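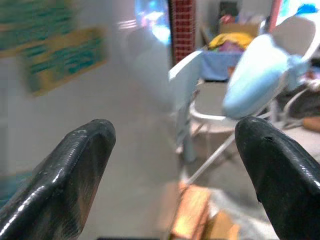

Clamley Rooms - room contents and surfaces list

Version 8. Maintained by Andico.

Summary

Clamley Rooms is a plain-text inventory of interior finishes: floors, walls, wall-mounted items and light sources. It has 844 entries, one per surface or item. Furniture is listed only where it touches a wall.

Fields

room_id - short code, unique per room
surface - floor, wall, ceiling or opening
finish - color and sheen, free text, 18 words maximum
mounted - framed item, panel, sign or none
notes - optional

Conventions

Floor color is recorded before wall color. A gray floor with a slight shine is entered as "gray, low sheen", never as a material. Frames get their own entry, with the border color first and the contents second. If the contents can't be made out, enter the main colors only. Bright openings that could be a window or a screen go under "opening, unresolved".

Known issues

Entries imported from the older Arango list use "cream" and "white" for the same paint. Baseboards are missing from most hallways - see the notes field.

Changes

Split "poster" and "painting" out of mounted, then merged them back as "framed item". Files are now capped at 1,000 lines.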